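Plarnbridge clothing exchange opens second site in Durkley

DURKLEY, September 21, 2024 — The Plarnbridge Clothing Exchange has opened a second location on Pawlak Street in Durkley, giving residents on the east side a place to drop off used clothing and pick up items at no charge.

The new site takes coats, school clothes, workwear and bedding. It is open Tuesday to Saturday, with evening hours on Thursdays. No appointment or proof of income is required, and visitors do not need to donate to take something home.

The exchange began in Plarnbridge in May of last year. In its first 12 months it served 241 households, and some 55 of those travelled from Durkley by bus.

"People were making a long trip with kids and full bags," said Konrad Walczak, manager of the exchange. "We looked for a space closer to them, and the old shoe repair shop came up for rent at a price we could manage."

Clothing should be clean and dry, and free of large tears. Missing buttons and broken zippers are fine, as a repair table runs on Thursday evenings. The exchange also accepts clothes hangers of any colour, including plastic-coated wire ones, along with garment bags and shoe boxes.

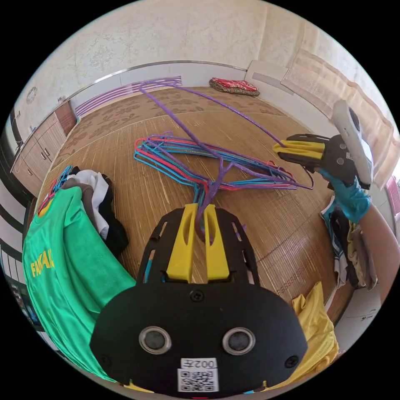

Donations can be left at the side door during opening hours. Bags left outside overnight cannot be used if it rains, and the exchange asks that donors hold on to them until the next open day. Larger loads, such as those from an estate or a store closing, should be arranged by phone first.

Winter coats are the main need this fall, especially children's sizes and men's large. Each visitor may take up to 3 coats per household until the end of the season — there is no limit on other clothing.

Rent for the first 2 years is covered by a grant from the Cuvbridge Fund. Day-to-day costs will be met through the exchange's spring and fall rummage sales.

The Plarnbridge location will keep its current hours. Items can be returned or dropped off at either site.

Media contact: Konrad Walczak, Plarnbridge Clothing Exchange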